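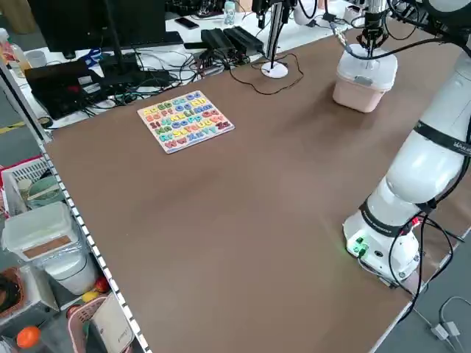 Lidded boxes for letter puzzles: changes to storage and returns

From the Clurnbridge Toy Library newsletter, April
Collections, by Yogesh Solanki

The alphabet and number puzzles are moving out of drawstring bags and into rigid plastic boxes with latched lids. The change applies to both branches, Clurnbridge and Stunotbridge. Members who have a puzzle on loan in a bag should return it in the bag. The transfer to a box is done at the desk.

Bags were adopted when the puzzle shelf was short and most of the stock was flat card. They weigh little and hang on a peg. They also let a board and its letters rub together in transit, and a bag with a worn cord opens in the trunk of a car. The Brindance catalog now lists 1031 items, and letter puzzles have the highest rate of "returned incomplete" notes of any category in it. Most of those notes concern a single lowercase letter. The i and the l go missing more than the others. They are narrow, and they fit through the gap a loose cord leaves.

What goes in a box

Letter pieces go in the box. The board does not, unless it lies flat inside without bending the lid. Most of our wooden boards are wider than the boxes and will continue to be shelved upright in the Ayala rack, spine edge out, with the box on the shelf below. The two halves carry the same catalog number and are issued as one loan.

On the boards that pair the cases (Aa, Bb and so on), both letters of a pair are kept together. Do not sort uppercase into one box and lowercase into another. This was tried at Stunotbridge, and checking a return took twice as long, with two containers open on the counter and the board between them.

Card boards and printed mats stay in their sleeves. A card board stored under a box takes on a curve within a few weeks and will not lie flat again without pressing.

Lids and latches

The boxes have a latch at the front. Press the lid down at the two front corners before closing the latch. If the latch is closed first, one corner of the lid can sit slightly high, and the box will open when stacked. The fault is easy to miss from the front and easy to find with a thumb along the edge.

Lift a box by its sides. Lifting by the lid puts the whole load on the latch and the hinge side, and a full set of wooden letters is heavier than it looks. A lid that has been used as a handle for a season generally needs replacing.

If a latch will not close, check for a letter standing on its edge under the lid. The pieces with long strokes are the usual cause. Shake the box level and try again. Forcing the latch bends its tongue, and a bent tongue cannot be repaired with anything we keep in the cupboard. 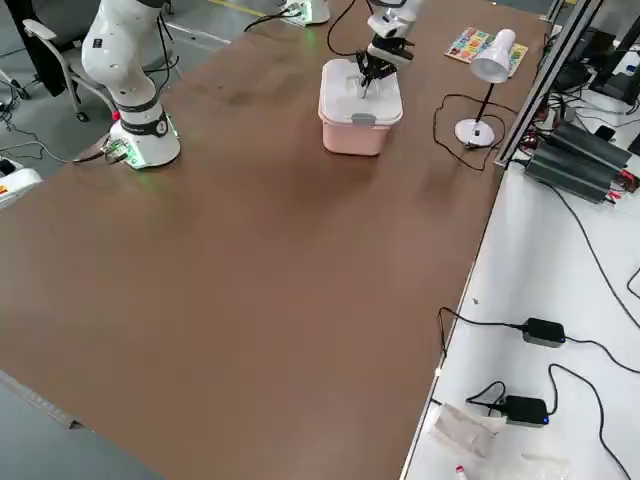 Pink storage box with a white lid and a gray latch. The lamp is at the right.

Checking a return

The checking procedure has been shortened. It is printed inside the cupboard door at Clurnbridge and is repeated below for members who like to check a set at home before bringing it back.

Clear a space larger than the board. Set the board down with A at the top left.
Open the box and tip the letters into a shallow tray. Do not tip them onto the table.
Place the letters in board order, both cases together.
Note any gap on the return slip by letter and case, for example "g, lower."
Wipe pieces with a damp cloth and leave them out to dry before boxing.
Box the letters, close the lid, close the latch, initial the slip.

A plain, dark or mid-toned surface is better than a patterned one. Brown works for nearly all of our sets. Yellow letters are hard to find on a pale desk, and white ones are worse. A small desk lamp set low to one side throws a shadow from any piece lying on the surface, which helps in the late afternoon. Overhead light alone does not do this well.

Labels

Labels go on the short end of the box, never on the lid. Lids get swapped between boxes of the same size, and a label on the lid then sends the wrong letters home. The label carries the catalog number, the number of pieces and the shelf. Color of box has no meaning. A pink box is not a particular age group or a particular set, and requests by box color cannot be looked up.

Old bag tags should be handed in. They are cross-referenced to loan records and are kept until the next stock check. The loan ledger currently stands at 3431 entries, and the tag number is the only link between the early entries and the present catalog.

Replacement letters

A missing letter no longer takes a puzzle out of circulation. Sets with one gap are issued with a yellow slip stating which piece is absent. Sets with two or more gaps are held back. We have a tin of spare letters from retired sets, and these can be matched by height and thickness, though rarely by color. A set with a green m where a red one used to be is considered complete for lending.

Members with stray letters at home are asked to bring them in, including those from sets returned long ago. Put them in an envelope with no note. There is no charge for late pieces.

Schedule

Clurnbridge has 24 boxes in use and nine more waiting for labels. Stunotbridge will be changed over when those are finished. Puzzles with large knobs are not included, as the knobs prevent the lid from closing on any box we have tried. They remain on the open shelf with an elastic strap.

Questions about a particular set should quote the catalog number from the end label. Spare elastic straps are available at both desks.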